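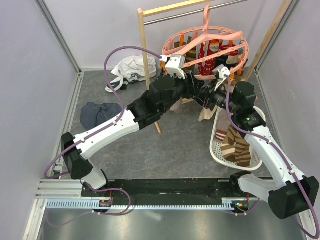 Drying Clothes in Solheim Hall: Habits, Damp and the Price of a Tumble Dryer

Second-year group project, Housing and Environment module
Submitted March 23, 2018

1. Background

Solheim Hall has a laundry room in the basement, a rule against drying clothes in bedrooms, and a great many clothes drying in bedrooms. The rule is on page 16 of the residents' handbook, between the paragraph on candles and the paragraph on bicycles, and it is obeyed about as well as either of them.

Our project started from a complaint. During the winter several residents on the lower floors reported black mould round their window frames, and the reply from the accommodation office was a leaflet advising them to open the window. We wanted to know how much washing is dried indoors, where it is hung, and whether the rooms with the most washing were also the dampest. We had hoped to find out whose fault it was as well, but the module guidelines discourage this.

2. Method

We put a paper questionnaire under every door in the hall and got 147 back, including one used as a coaster. It asked how often people washed clothes, how they dried them, what equipment they owned and why they did or did not use the dryers. There was also a box for other comments, which we came to regret.

We then borrowed humidity loggers from the department and left them in 16 bedrooms for two weeks in February. Each was placed on the bookshelf, away from the radiator, and residents were asked not to move it. Two loggers were moved. One spent a weekend in a rucksack and recorded a very dry trip to somebody's parents' house, so those readings were taken out.

Residents in the logged rooms kept a short diary of when they hung washing up and when they took it down. The second column was often blank. In conversation it emerged that for some people washing is never really taken down, it is just worn directly off the rack until there is none left.

3. Findings

Most people who answered dry at least part of their washing in their room. Radiators are the favourite place, followed by folding airers, the back of the desk chair and the wardrobe door. Round hangers with pegs, the sort meant for socks and underwear, were popular in the smaller rooms, where a full airer makes it impossible to reach the bed. Owners of the Dresance folding airer spoke of it warmly, apart from those whose fingers had been in the hinge.

The dryers cost £2 a cycle and nearly everyone who avoids them gave the price as the main reason. The next complaint was that one cycle does not dry a full load, so the real price of dry jeans is £4. Dandadden, the firm that runs the laundry room, puts a notice on each machine saying that loads should be half full. A half load costs the same as a full one. We did not find anyone who had been persuaded by the notice.

Humidity rose in every logged room after washing was hung up, and it stayed up longest where the window was kept shut overnight. Rooms above the car park did worst. Their windows are shut because of the noise of delivery vans, which the leaflet does not mention.

The link with mould was weaker than we expected. Some of the rooms with regular washing had clean window frames, and one resident who sends everything home to be washed had the worst mould we saw. It was a corner room with two outside walls. We think the building has to take a share of the blame here, though we did not measure wall temperature and can't prove it.

4. Problems with the study

People knew we were asking about something forbidden. We promised not to pass on room numbers, but a few answers read as if written for a court ("I have heard of others using the radiator"). The logged rooms belonged to people who agreed to take part, so they were probably tidier than average. It was also a mild fortnight.

We meant to compare Solheim with Reretti Court across the road, where there is a heated drying room. We asked for access and are still waiting.

5. Recommendations

Dandadden should be asked to offer a cheaper short cycle, or to let a second cycle on the same load run at a reduced price. The disused trunk store beside the laundry room has a working extractor fan and could take several rails. The handbook rule should be rewritten to say where an airer can go and for how long, as it will be in the room regardless. Corner rooms should be checked for damp before next winter.

The loggers have been returned to the department, except for the one in the rucksack, which is expected after Easter.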